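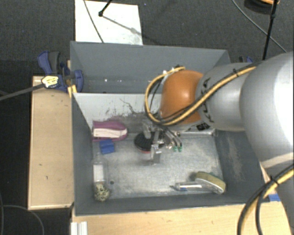 Routing the wrist cables on the picking cell
Last updated: Jun 30, 2018
Written by Danai Tzavaras

Before you begin, stop the robot and lock the main switch. Keep the bin in its clamps, so the taught positions stay the same.

1. Open the old ties with a flat cutter. Never pull them.
2. Lay the yellow and black cables together along the arm, without twisting.
3. Close the first tie before the orange joint cover. Leave a wide loop around the cover. If the loop is too short, the cable will break from inside and you will search for this fault a long time.
4. Put the second tie on the lower bundle. It must hold, but a finger should still move the cables a little.
5. Turn the wrist slowly by hand mode to both ends and watch the loop.
6. Run 16 picks at low speed, then 100 at normal speed.

We repeat this check every September.

8 comments | 108 shares

Related
Cleaning the gripper fingers
How to clamp a bin at Homholm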